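Nerley Benches
Home > Workroom furniture > Fixed-height benches > Roltari

Roltari fixed-height bench

Product code: RLT-266
Availability: made to order
Lead time: 30 working days from approved drawing

The Roltari is a four-legged bench for seated or standing work in repair rooms, sample rooms, teaching spaces and small assembly shops. It has a steel frame, a separate top and adjustable feet. The frame and top are packed apart and joined on site with the bolts supplied.

The bench is sold at one length and two depths. Height is set at the factory and must be stated on the order. The feet correct for an uneven floor. They are not intended as a means of changing the working height, and winding them out to gain height will make the bench less stiff.

Frame

Legs and rails are square-section mild steel, welded at the end frames and bolted at the long rails. All open tube ends are closed with pressed-in caps. The finish is a powder coat in light grey or dark grey. Other colours can be quoted for orders of six benches or more, where every bench in the order is the same colour.

The rear rail is set back from the edge of the top so that a clamp can be fitted along the full length. The front rail can be left out for seated work, in which case a deeper rear rail is supplied. Please say on the order whether the bench will be used seated. A front rail cannot be removed later without replacing the rear one as well.

Maximum evenly spread load is 266 kg. This figure is for the complete bench standing on all its feet on a solid floor. It does not apply to a load placed on the front overhang, to a bench on castors, or to a frame fitted with a top from another maker.

Tops

Standard thickness is 30 mm. The core is birch plywood, faced on both sides to keep the panel flat, with a solid beech lipping on the front edge and matching edge tape on the other three. The front corners have a small radius.

Three faces are offered:

White, matt laminate
Mid grey, matt laminate
Brown linoleum

The laminate faces may be wiped with a damp cloth and a mild cleaner. They will stand coffee, light machine oil and most water-based inks if wiped the same day. They will mark under a soldering iron, a hot air gun or any pan taken straight from a hob. Acetone will dull the surface.

Linoleum is quieter and kinder to dropped parts. It takes a cut from a knife more readily than laminate does, and it darkens with hand contact along the front edge. We do not supply it for wet work.

Choosing a face

White gives the strongest contrast with dark parts and reflects the most light back under the work. It also shows pencil, rubber marks and metal dust, and will need wiping more often. Under a strong lamp placed close to the surface, some users find it tiring over a full shift.

Mid grey is the usual choice where polished metal or clear plastic parts are handled. It is the colour we send if the order form is left blank. 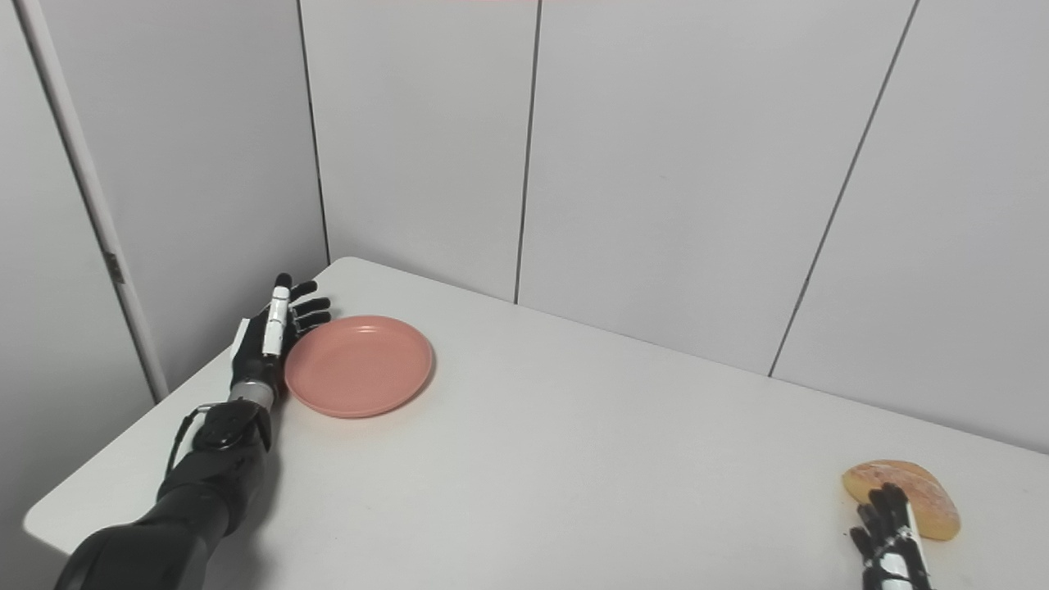

Colour should be judged with the parts that will be handled most, under the lights that will be used, with the room lights both on and off. Small samples can mislead, and for that reason we send a panel of useful size. Lay the items on it and look from the normal working position. On a white tabletop such as the one in the photograph, matt black surfaces and a thin black cable are easy to pick out, while pale parts depend more on the dark ones next to them. If the work is mostly pale – undyed thread, white plastic clips, paper labels – mid grey or brown will usually be the better face. Sample panels are free of charge and need not be returned.

Cables

A bench without a cable tray will collect cables at the back edge. Two round ports can be cut in the top at the positions shown on the drawing, each supplied with a grommet and a blank cover. Ports may be moved, provided they stay clear of the rear rail. Holes made on site are permitted but the cut edge must be sealed before use, or the core will take up water.

The optional tray hangs from the rear rail on hooks and can be lifted out by one person. It is sized for a socket strip and the surplus length of its lead. Power supplies that run warm should be fixed under the top with an air gap and not laid in the tray.

The frame has an earth stud on the inside of the left rear leg. A bonding lead is available. The laminate and linoleum faces listed here are not static-dissipative, and the bench should not be ordered for work that calls for a rated surface. See the Pavitz bench for that purpose.

Assembly

Two people are needed. Stand the end frames upright, fit the rear rail finger-tight, then the front rail if there is one. Square the frame by measuring both diagonals before tightening. Lower the top on to the frame from the front and drive the fixing screws from below. The screws supplied are the correct length for a 30 mm top, and longer ones will break through the face.

Level the bench last, once it is in its final place. Check the feet again after a month of use, particularly on vinyl flooring.

Tools required: one 6 mm hex key (supplied), one cross-head screwdriver, one open-ended spanner for the feet, one tape measure.

Options

Shelf, half depth, laminate to match
Drawer unit, three drawers, lockable
Rear upstand with tool rail
Cable tray with hooks
Braked castors, set of four (not for use with the upstand)
Lamp bracket for clamp-mounted arms
Linking plate for benches placed end to end

The drawer unit fits either side but not under a port. With the front rail in place the top drawer opens to three-quarters of its travel.

Delivery and guarantee

Delivery is to the kerb or to a ground-floor door. Stairs and lifts must be declared when ordering. The top travels on edge in a card sleeve and should be kept that way until it is fitted. Leave it in the room where it will be used for 24 hours before unpacking if it has come from a cold van.

Damage in transit should be noted on the carrier's sheet before signing, with the sleeve number. The frame and top are guaranteed for 24 months in single-shift indoor use. Castors, grommets and drawer runners are treated as wearing parts and can be bought separately.

Orders placed in October are built after the works stocktake, and the lead time runs from the end of it.

Contacts

Drawings and special sizes: Irina Ardeleanu
Sample panels: Gavin Gunn
Spare parts and guarantee claims: Raluca Ilie

Please quote the product code and the number stamped on the rear rail.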